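Plevolbyグリッパーキットで布をつかむ設定手順

印刷する | メールで送る | コメント 28

Plevolbyは、リンク式の二本指グリッパーと手首カメラ、制御用の小型ボックスをまとめたキットです。箱やボトルのような硬いものは、出荷時の設定のままでもだいたい持てます。布は設定を変えないと落とします。このページでは、開封後の取り付けから、布を一枚つかみ、持ち上げて、隣のかごに放すところまでを順に書きます。

使ったアームは手元にあった六軸の小型機です。制御ソフトはキットに付属するNegiを使いました。アームの機種が違っても、取り付け以降の手順はほとんど同じです。

用意するもの

・Plevolbyグリッパーキット本体(指、手首カメラ、制御ボックス、ケーブル一式)
・アーム側の取り付けフランジに合うアダプター板
・六角レンチ(キットに一本入っていますが、柄の長いものが別にあると楽です)
・練習用の布を数枚。厚みと毛足の違うものを混ぜる
・浅いかご、または縁の低い箱
・Negiを入れたパソコン

布は、最初はタオル地かマイクロファイバー系の掃除用クロスが向いています。表面に毛足があるので指の先で引っかかりやすく、縁の縫い目の色が本体と違うものなら、カメラの画面で端がどこにあるか追いやすくなります。ハンカチのような薄い平織りは後回しにしてください。つるつるした裏地用の生地は、標準の指ではかなり難しいです。

1. グリッパーを取り付ける

アームの電源を切り、非常停止を押した状態で作業します。アダプター板をフランジに当て、ねじを対角の順に仮締めしてから、同じ順で本締めします。Plevolbyの底面には位置決めのピンがあり、アダプター板の穴に入る向きは一つしかありません。入らないときは板が裏返しになっています。

ケーブルはグリッパーの側面から出して、手首の回転軸をまたぐところに余りを作ります。説明書の図では余りがかなり少なく描かれていますが、手首を端から端まで回すと引っ張られました。指二本分ほどたるませておき、アームの前腕に面ファスナーで留めます。結束バンドで固く締めると、後で長さを直すときに切ることになります。

取り付けたら、電源を入れる前に指を手で軽く動かします。リンクは左右が連動していて、片側を動かすと反対側も同じだけ動きます。途中で引っかかる場合はケーブルが内側のリンクに当たっていないか見てください。リンクの間には指先を入れないこと。隙間が開閉で狭くなる構造なので、挟むと痛いです。

2. 手首カメラの向きを決める

手首カメラは小さな台座に載っていて、傾きを手で変えられます。物を上から取る作業では、指先が画面の下側の真ん中に来るように合わせます。指先が画面の中央に来ると、つかむ前の布はよく見えますが、持ち上げた後に布の上側や奥側が画面に入りません。布は持ち上げた後の形が毎回違うので、指の先に余白を多く取ったほうが後で役に立ちます。

露出は自動のままでかまいません。ただし部屋が暗いとシャッターが遅くなり、動かしている布が流れて写ります。Negiの画面で「明るさ優先」を切り、作業台の上に照明を一つ足すと、だいぶ減ります。それでも布の先のほうは流れます。手元の締まった部分が読めていれば、把持の判定には足ります。

3. Negiに接続する

制御ボックスとパソコンをつなぎ、Negiを起動します。最初の接続ではファームウェアの更新を求められることがあります。更新中はボックスのランプが点滅し、終わると点灯に変わります。点滅している間はケーブルを抜かないでください。

接続できたら「ツール」から「原点出し」を選びます。指が一度いっぱいに開き、次に閉じて、また開きます。指の間に布やケーブルが残っていると原点がずれ、以後の開き幅がすべて狂います。原点出しの前に指の間を目で確かめる癖をつけておくと、あとで悩みません。

4. 布用の把持設定を作る

「把持プロファイル」から新規を選び、名前を付けます。私はclothとだけ付けました。出荷時の設定を上書きすると元に戻すのが面倒なので、必ず複製して使います。変えるのは次の四か所です。

把持力:30
画面のスライダーで、単位は付いていません。出荷時の値ではタオル地の端がすべりました。30にすると、厚手のクロスを二つ折りにしたところでも抜けません。これより上げても保持は変わらず、開くときに布が指に貼り付いたように残る回数が増えました。

閉じ速度:中
遅いと布が逃げ、速いと布を押しのけます。中で困ることはありませんでした。

目標幅:全閉
硬い物なら物の幅に合わせますが、布では全閉を目標にして、力で止めます。布の厚みは折れ方で変わるので、幅で止めると薄いところをつかんだときにすき間ができます。

保持待ち:290
閉じ終わってから持ち上げるまでの待ち時間で、単位はミリ秒です。短くすると、毛足がつぶれきる前に持ち上がってしまい、上げる途中でずるっと下がります。これは値を変えながら何度も試して決めました。布が薄ければもっと短くても大丈夫です。

設定を保存したら、手で布を指の間に入れ、「閉じる」を押して引っ張ってみます。アームは動かさないでください。軽く引いて抜けず、強く引くと抜ける程度がちょうどよいところです。

5. つかむ位置を教える

作業台に布を置きます。きれいに広げる必要はありません。むしろ、山になっている部分があるほうがつかみやすいです。平らに伸びた布は、指が台に当たるまで下げないと取れず、当たれば保護停止がかかります。

Negiの「教示」を開き、アームを手で動かして、布の山の少し上まで持っていきます。ここを「接近点」として登録します。次に指先が山の中ほどに入るまで下げ、「把持点」として登録します。台の面から少し浮かせておくこと。布の下に薄いスポンジのマットを敷いておくと、高さの合わせ方が多少雑でも停止しません。

指の開く向きは、布のひだに対して直角にします。ひだに沿って指を入れると、片側の指だけが布を押して、何も挟まないまま閉じます。縁をつかみたいときは、縁が指の間を横切るように向きを変えます。縁には縫い目があって厚みが少し増すので、うまく入れば保持は安定します。

6. 持ち上げる

持ち上げの動きは、二段に分けて登録します。一段目はまっすぐ上へ、布の端が台から離れる高さまで。速度は遅めにします。二段目で横に移動します。一度に斜めに上げると、台に残った部分が引きずられて、ほかの布まで連れてきます。

布を持ったまま手首を回すと、垂れた側が振り子のように振れます。Negiには「揺れ待ち」という項目があり、手首カメラの映像で布の動きが小さくなるまで次の動作に進まないようにできます。初期設定では切れているので、入れておいてください。待ちすぎるときは、しきい値を一段ずつ緩めます。

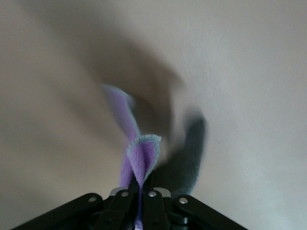

Eluned Prydderchからは、揺れ待ちを入れるより手首の回転を先に済ませておくほうが早い、というコメントが付いています。接近点に行くまでに手首の向きを最終の角度にしておけば、布を持ってからはまっすぐ動かすだけで済む、とのことです。指の向きをひだに合わせる必要があるときは使えないけれど、かごの位置のほうを動かせばたいてい両立する、とも書いてありました。

試してみると、確かに一回あたりの時間は縮みました。布の置き方をそろえられる作業なら、この順番のほうがよいと思います。毎回ばらばらに置かれる布では、やはり揺れ待ちを残しています。

7. つかめたかどうかを判定する

Plevolbyの指には力のセンサーが入っておらず、モーターの電流で握りの強さを推定しています。布が薄いと、つかんだときと空振りのときの差がほとんど出ません。電流だけで判定すると、空の指を閉じたままかごまで運ぶことになります。

そこで手首カメラを併用します。「判定」の項目で「映像」を選び、画面上で判定の範囲を囲みます。範囲は、指先のすぐ上の狭いところにします。広く囲むと、奥の壁や台に落ちたアームの影まで拾い、空振りなのに成功と出ます。指先のすぐ上なら布が締まっていて動きが少ないので、結果が安定します。

背景は無地に近いほうが確かです。私は壁の明るいベージュの面が背景に入る角度で判定しています。紫や青のクロスはこれで十分に区別できました。白やベージュの布を扱うなら、背景側に濃い色の板を立ててください。

灰色のものは影と紛れやすく、成功と失敗が入れ替わることがあります。その場合は「色」の重みを下げて「質感」の重みを上げます。毛足のある生地なら、このほうが当たります。

8. 放す

かごの上に来たら、すぐには開かず、布の下端がかごの底に触れるくらいまで下げてから開きます。高いところで開くと、布が空気をはらんで縁の外に落ちます。

毛足の長い布は、開いても片側の指に残ることがあります。Negiの「開放動作」で「小刻み」を選ぶと、開いた後に指を短く二度動かします。それでも残る布は、開いた後に手首を少し傾けて戻す動きを足すと落ちました。リンクの間に布の端が入り込んでいるときは、無理に開閉を繰り返さず、止めて手で抜きます。繰り返すと糸がリベットの周りに絡んで、取るのに時間がかかります。

9. 続けて動かす

一枚がうまくいったら、「繰り返し」に回数を入れて連続で動かします。最初は少ない回数で、そばで見ていてください。私は回数を増やしながら、合計で1,000近く動かしました。後半は指先のゴムの表面に繊維がたまり、保持が少しずつ弱くなりました。ゴムを固く絞った布で拭くと元に戻ります。パーツクリーナーは説明書で禁止されています。

失敗した回の映像はNegiが自動で残します。まとめて見ると原因はだいたい次のどれかでした。

・把持点が浅く、ひだの表面だけをつまんでいる
・隣の布と重なっていて、二枚一緒に持ち上がる
・指の向きがひだと平行になっている
・判定範囲に影が入り、空振りを成功としている

二枚持ちは設定だけでは防げません。布を浅いかごから取るのをやめ、台の上に離して置くのがいちばん確実です。離して置けない現場なら、一段目の持ち上げの後で一度止め、短く左右に振る動作を入れます。下の布が軽ければ落ちます。

ほかの選択肢との比較

Lirnardの布用指先セットも試しました。指の先に細かい溝が切ってあり、薄い平織りの布は標準の指より確実に取れます。Plevolbyにもそのまま付きます。ただし、毛足のある布では溝に繊維が詰まりやすく、拭く手間が増えました。扱うのがタオル地やクロスだけなら、買い足さなくてよいと思います。

Plindierは機器の販売ではなく、設定を代行するサービスです。布の見本を送ると、把持プロファイルと教示の動作をNegiのファイルで返してくれます。見本を送ってからファイルが届くまで、私のときは28日かかりました。返ってきたファイルは揺れ待ちのしきい値まで細かく詰めてあり、読むだけでも参考になりました。急ぎの用事には向きません。布の種類が多く、自分で値を探す時間がない人向けです。

Plevolby自体の評価としては、取り付けとNegiの接続は楽で、リンクの動きにもがたつきが出ていません。弱いところは電流による判定と、付属の説明書です。布の項目は一ページしかなく、保持待ちについては項目名が載っているだけでした。開放動作の「小刻み」も説明書にはなく、画面を順に開いていて見つけたものです。

よくつまずくところ

原点出しの途中で止まる
指の間に何か残っているか、ケーブルがリンクに当たっています。電源を切り、手で指を動かして確かめます。

つかんだ直後は持っているのに、横移動で落ちる
保持待ちを長くします。変わらなければ、把持力より先に指先のゴムを拭いてください。

映像の判定がいつも成功になる
判定範囲に指そのものが入っています。指を開いた状態と閉じた状態の両方で画面を見て、どちらでも指がかからない位置まで範囲を上にずらします。

映像の判定がいつも失敗になる
布が揺れている間に判定しています。揺れ待ちの後に判定が来るよう、順番を入れ替えます。

保存したはずのプロファイルが元に戻る
パソコン側にだけ保存されています。「ボックスに書き込む」を押してから終了してください。

Negiは11月の更新で画面の並びが変わり、「判定」が「把持プロファイル」の中に移りました。古い版では「カメラ」の下にあります。項目の名前は同じです。

シェア 30 | コメント 28
お問い合わせ | 無断転載を禁じます | ページの先頭へ戻る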